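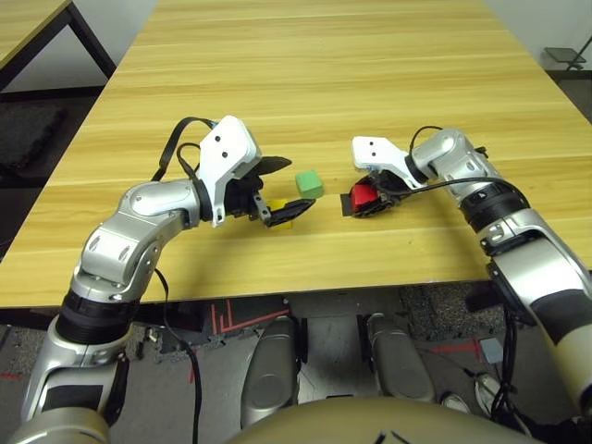

2 min read

hortensia_v
I'm writing my aunt's obituary for the Mustham paper, and they cut it off at 800 characters. She taught piano there for so long, and I can't bear to drop her students!

nbilgin
So sorry, dear. I'd leave out the early jobs and keep the students. 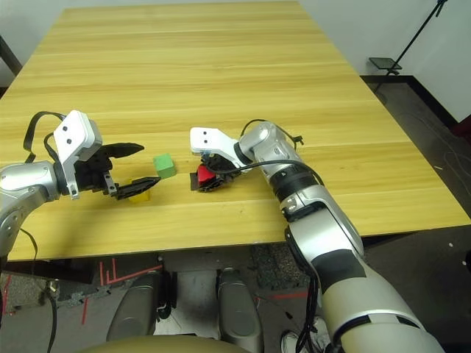

And put the service time near the top, my mother always looked for that first.

totik4
I disagree, the jobs are how old coworkers find you. Ask Tellen about a longer notice.

hortensia_v
Thank you both, I'll call in the morning.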